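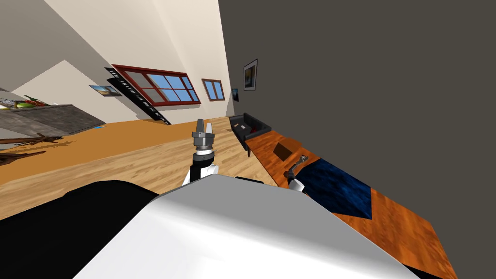 One arm up, gripper open, light wood floor behind.

Okay, I'm back from two weeks at the Trudutby riding camp and I have so much to say, so this will be a thread!

I signed up for the adult beginner dressage group. There were 11 of us, most with less saddle time than me, and we still rode a full training-level test by the end!!

My horse was Mansilla, a bay mare with the biggest trot I've ever sat (tried to sit). She taught me more about keeping my hands quiet than any lesson back home — lean on the rein and she just stops and waits for you.

Mornings were flatwork, afternoons were trails. The Ellasel loop climbs to 4000 feet and you come out of the trees onto this huge open meadow. We cantered it. I yelled the whole way.

Barn chores are part of the deal: stalls before breakfast, tack after supper. I loved it, but bring gloves. My blisters have blisters.

Cost, for everyone asking: the extra trail day was $80 and worth every cent. Book that one early, it fills up by June.

Next up is the fall clinic at Tosico, first time over poles for me. I've already cleaned my boots — twice!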